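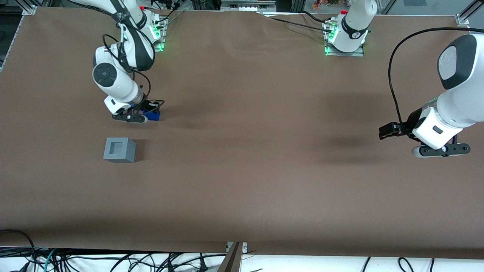
Section 2: Before You Buy Anything

This section belongs to the Bromex Bench Cell Set-up Guide. Revised July 21, 2020.

Most people open this guide at Section 3, with the crates already in the hallway and the invoice already paid. If that's you, read this section anyway. It will be less fun but still cheaper than a second invoice.

2.1 Work out what you are paying for

1. Write down the job in one sentence. "Pick up small parts and put them in a fixture" is a job. "Automation" is a mood.

2. Decide whether the job needs one arm or two. A pair costs more than double a single, as the table, the frame and the wiring all grow to match. If one arm would spend its day hovering while the other works, price the single first.

3. Measure the room, then the doorway, then the lift. The Bromex frame ships assembled at the corners and does not fold, whatever the fellow at the counter told you.

4. Check the floor. Both arm bases bolt to metal plates at the back of the table, and a wobble you can live with at your desk becomes a very expensive wobble at the far end of an arm.

NOTE: The Aldale and Noonan tables both accept the Bromex base plates. The Noonan is heavier. Freight on the Noonan is also heavier, in the other sense.

2.2 Budget for the dull bits

The quote will list the arms in large type. Leave room for everything in small type, and for the following, which may not be in any type at all.

1. Cable. Allow for the full run from each base to the controller, plus a loop at every joint that turns. Buy ties and trunking in the same order. You will tell yourself the tangle under the table is temporary. It has heard that before.

2. Table covering. Brown paper on a roll is fine for trials. It wrinkles, it tears, and it costs next to nothing, so keep a spare roll and change it without ceremony.

3. Test pieces. Something small and bright, and a block with a hole in it, will teach you more in the first week than a pallet of your real product.

4. Fingers. Standard gripper fingers suit standard objects, of which you own none. Set aside money for printed ones and expect to go through several shapes.
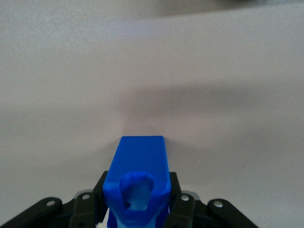 Printed fingers are cheap by the piece and dear by the month. Budget for a printer or a print service, filament in a colour your camera can tell apart from your parts, and a bag of the right screws. Order twice the screws. They are small, the floor is large, and Ultilico sells them only by the bag.

CAUTION: Do not fit or change fingers with the arm powered. Press the stop, isolate at the wall, and then pick up the screwdriver.

2.3 Place the order

1. Ask for the lead time in writing. Orders placed in May tend to arrive after everyone's holidays.

2. Quote part number 1436 for the finger mounting kit. It is left off the standard list and the gripper will not take printed fingers without it.

3. Book the electrician before the delivery, and tell them where the table will stand.

4. Hold back enough for 2 sets of spare fingers and one spare cable per arm. If the finance office queries this line, send them Section 7, Faults and Breakages.

When the order is confirmed, file the paperwork with this guide and go to Section 3.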